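Caring for a Small Storage Cabinet: Cleaning, Stickers and Shelf Use
Faltosum Household Guidance — Cabinets and Shelving
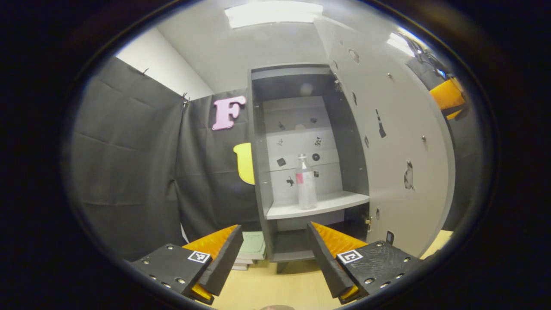
Before you start

Set aside 60 minutes for a full cleaning of a single cabinet, not including drying time. The instructions on this page apply to gray or white cabinets with a hinged door and a painted or coated finish. They are not suitable for raw wood or for antique pieces.

You will need:
Two soft cloths
A basin of warm water
Mild dish soap
A plastic scraper
A small screwdriver
Cooking oil, for sticker residue only

Step 1. Empty the shelves

Remove every item, beginning with the top of the cabinet and working down. Bottles should be taken out upright, with the cap closed firmly before lifting. A partly filled bottle tips more easily than a full one, particularly a narrow one, and should be carried separately. Read each label as you go. Anything with a label too worn to read should be set aside and not returned to the cabinet.

Step 2. Decide which stickers will stay

Many households decorate the inside of a cabinet as well as the door. Animal shapes, plain dots and squares, and bottle outlines are all common choices. Stickers that lie flat may be left in place. Any sticker with a lifted corner will collect dust and should be pressed down or removed.

To remove a sticker, lay a cloth dampened with warm water over it for two minutes. Slide the plastic scraper under one edge, keeping it nearly flat against the surface. If adhesive remains, apply a drop of cooking oil, wait, and wipe with soapy water. Do not use a metal blade. Scratches in a coated panel cannot be polished out.

Step 3. Wash the interior

Wipe the back panel from top to bottom. Where the panel has horizontal seams, wring the cloth out well and follow the line of the seam. Water that enters a seam may cause the panel to swell. Clean the upper and lower faces of the shelf, then the lower compartment. The lower compartment is often poorly lit, and a flashlight is recommended.

Step 4. Clean the door and check the hinges

Open the door fully and support it with one hand while wiping. Use a dry corner of the cloth around small holes and fasteners. Check each hinge screw and tighten any that turn freely — a quarter turn is usually enough. Stop as soon as the screw resists.

Step 5. Dry and refill

Leave the door open until all surfaces are dry to the touch. Most cabinets may be refilled the same afternoon. Place heavier items in the lower compartment and keep frequently used bottles on the middle shelf, with labels facing outward. Leave a little space between a bottle and the door so that the door closes without contact.

Replacement shelves and hinges

Readers with a Stesgate cabinet should consult the parts sheet supplied with the unit. Hinge sets are listed on page 17.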